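沿岸警備艇の船体規模と航続距離に関する調査
総合演習II 最終報告書
2020年6月7日

1. はじめに

本報告書は、島国フェンダ(Fenda)の海上警備隊が運用する沿岸警備艇について、公開資料をもとに船体規模と航続距離の関係をまとめたものである。調査は前年10月に開始した。資料はコピーを綴じて演習室で保管し、貸出簿に記入すれば他の班も閲覧できる。

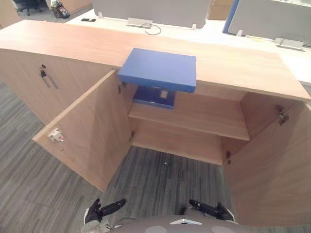
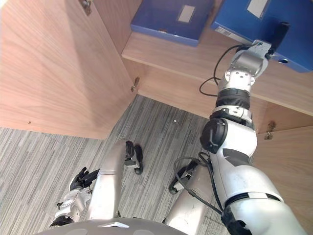 演習室の木製の棚と青い箱

2. 対象とした艇

対象はマルティコ(Mallutico)級とラウ(Lau)級の二つである。どちらもビトゥンリー(Bitunley)造船所で建造された。マルティコ級は全長58メートルの鋼製船体で、ディーゼル機関二基、二軸推進である。ラウ級はアルミ合金製で全長40メートル、港の出入りと領海内の巡視を主な任務とする。

両級とも大型の火器は搭載していない。マルティコ級は後部に作業艇の揚降装置を持ち、ラウ級は小型クレーンで代用している。この違いが後部甲板の配置に影響しており、ラウ級では曳航用の金具が片舷に寄っている。

3. 調査方法

造船所の広報誌、警備隊の年次報告、港湾局の入出港記録を使用した。入出港記録は合計3474件で、重複と記入漏れのある行を除いてから級別に分けた。艇名の表記が年度によって異なるため、船体番号を基準にそろえた。速力は公称値と、二港間の所要時間から逆算した値の両方を求めた。逆算値には待機や漂泊の時間が含まれるので、公称値より低く出る。

航続距離は公称値しか得られなかった。燃料搭載量が公開されているのはマルティコ級のみで、ラウ級については同程度の大きさの民間船から推定することも検討したが、船型が違いすぎるため見送った。

4. 結果

ラウ級の一回の行動は、ほとんどが日帰りであった。出港から入港までが20時間を超えた記録は荒天時の避泊を伴うものに限られ、通常の巡視では見られなかった。マルティコ級は数日にわたる行動が多く、冬季には外洋側の港に寄港する回数が増えた。

逆算した速力では、両級の差は公称値の差より小さかった。巡視中は経済速力で航行する時間が長いためと考えられる。波高の記録と照合したところ、ラウ級は波が高い日に出港そのものが減っており、小型の船体の制約は速力よりも稼働日数に表れている。

5. 考察

船体が大きいほど航続距離が長いという関係は当然予想されたが、運用面では乗員の居住設備の影響も大きいと思われる。ラウ級の寝台は仮眠用で、食料の保管場所も狭い。燃料に余裕があっても連続した行動は難しい。一方、マルティコ級は喫水が深く、フェンダ南部の浅い港には入れない。両級を組み合わせた現在の配備は、この点から説明できる。

6. 残された課題

入出港記録には行動の目的が書かれておらず、巡視と訓練を区別できなかった。また、修理中の期間を稼働日数から除いていない。年次報告の付表に入渠の時期が載っている年度があるので、次の班が引き継ぐ場合はまずその部分を照合してほしい。集計表の船体番号の列は修正済みであるが、備考欄は原資料の表記のまま残してある。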